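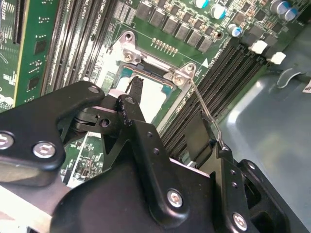
Bogdan Nowakowski writes that a work rule for a robot cell is worth nothing if it stays in a binder, and he asked us which of our rules are built into the product and which ones the operator must remember. It is a fair question, and we have changed this page to answer it.

Lisness Board Service Kit
Item no. 222

The kit is made for teams who let a robot arm take apart and service desktop computers and server boards. It has the finger set, the bracket plates, the ground lead and the printed work rules.

Built into the kit
The finger set is connected to ground through the bracket. Closing force has an upper limit of 20 N, and the program can go lower but never higher. When the limit is reached, the fingers stop and hold their place until a person gives the release.

Left to the operator
Unplug the computer before the side panel comes off, and wait 2 minutes. Put the case flat and check that it does not rock. Around an open socket, use slow speed only. The processor must be lifted straight up, and the load lever must be fully open first. Do not let a finger pass over bare contacts on the way to another part.
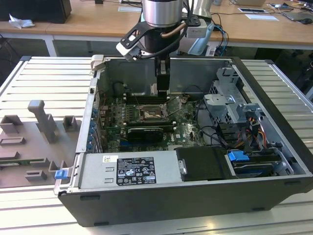 Cables are the second thing to plan. A loose power cable can move into the path after the program was taught, so we ask that every path is run once at slow speed with each new case model. Keep one hand near the stop button during this run. Our rule sheet Cluvau has a line for the name of the person who did it.

Your own risk assessment is still needed. The kit does not replace it, and the rules say this on the first page.

Service and spare parts
Fingers should be checked for worn teeth every 6 months. Spare fingers are sold in pairs, please do not mix an old one with a new one. Rule sheets can be ordered without the kit.

Questions about the rules go to Dariusz Sikora at Lisness.
Page last changed: 2020-01-01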